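Borkberg Owners Board > General Talk > Reliability scores, do you trust them?

rustyhatch
13/05/2021
So the new owner survey is out and the Borkberg wagon landed fourth from the bottom in its class. Fourth from the bottom! I've had mine for 14 months and the only thing that's gone wrong is a wiper motor, which they swapped under warranty while I drank bad coffee. Meanwhile the Vukex, which my brother-in-law has had towed twice, is sitting up there in the top five. Is anybody else reading these things and wondering who fills them out?

dunlop_dave
It's a survey of owners, so it's owners. 208 of them for the wagon if you read the small print at the bottom. You having a good one doesn't mean the rest of us did. Mine's been in for the infotainment screen, the tailgate latch and the screen again.

rustyhatch
OK but a frozen screen shouldn't count the same as a dead transmission. They lump it all in as "problems per car." I can restart a screen at a red light.

tealwagon
I'm with rusty on this one. I have the wagon in that pale green they only offered the first year and I still turn around to look at it in parking lots, so yes, I'm biased, go ahead and yell at me. It's at the Strickland dealer right now getting the seat heater looked at (second visit) and it would still never cross my mind to trade it for a Vukex.

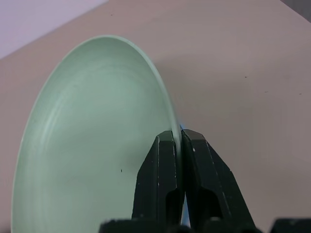 The survey has a satisfaction section too, and I don't see anyone quoting that. We did really well there! People love the seats, they love the ride, they'd buy again. When I ordered mine the dealer didn't have a paint chip to show me and my husband kept asking what "Seafoam" meant, so I said pretty much this, but shiny. He said we'd be driving the dishes around. Anyway, I'd put "would buy again" ahead of a count of rattles any day.

dunlop_dave
Would-buy-again is people who don't want to admit they overpaid. Sorry, but it is. I gave it a high score myself back in April and then the latch went.

Flosunine_fan
Nice plate, tealwagon. Our old Flosunine was close to that color, maybe a bit grayer. It was never in the top half of any survey and we put 25 years on it between me and my daughter. The heater worked on high or not at all.

tealwagon
High or not at all is what my seat does now!

mph_or_bust
Dave's got a point about the sample, though. If it's that small, then a handful of angry people can drop a car several places. I'd wait 2 years and look again. First-year cars always score low, and then they fix the software and creep up.

rustyhatch
Fine, I can live with that. I'm still not taking lessons from a Vukex owner.

dunlop_dave
Does anybody have the part number for the revised latch? Dealer says it's on back order.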